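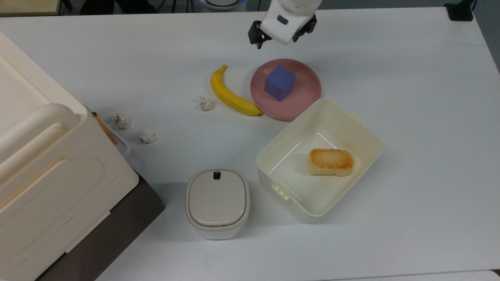
Griltdale Kitchen Words

A list of everyday words for food, dishes and small kitchen items, collected from people who grew up in and near Griltdale. Maintained by Annapurna Bangera and Beat Plattner.

What is in it

2000 entries, one per line, in a single tab-separated file called words.tsv. The entries come from 141 speakers. Each line has these columns:

word: the word as the speaker said it, in plain spelling
standard: the closest common English word
group: fruit, vegetable, bread, dish, tool or other
speaker: a number, no names
note: free text, often empty

A fruit entry has "banana" or "plum" in the standard column, and a dish entry has "plate" or "bowl". We did not split plates by size.

How it was collected

Simin Rostami and Faustino Zamudio did the interviews, mostly in people's homes. Speakers were asked what they called a thing when they were children and what they call it now. If the two answers differed, both went in as separate lines with the same speaker number.

Spelling

Spelling was the hard part. The first draft used three systems at once. Lorenz Eberhard went through the file in March and moved everything to the Schnyder spelling guide, a copy of which is in docs/spelling.txt. Lines he was unsure of have a question mark at the start of the note.

Known problems

Bread words are thin. Only 6 speakers gave more than one.
Speakers from Floltdale are in the file but not marked as such.
Some lines in the "other" group belong under "tool".

Changes

Send corrections as a patch against words.tsv. Please keep the tabs and do not sort the file, as the line order is used by the index script.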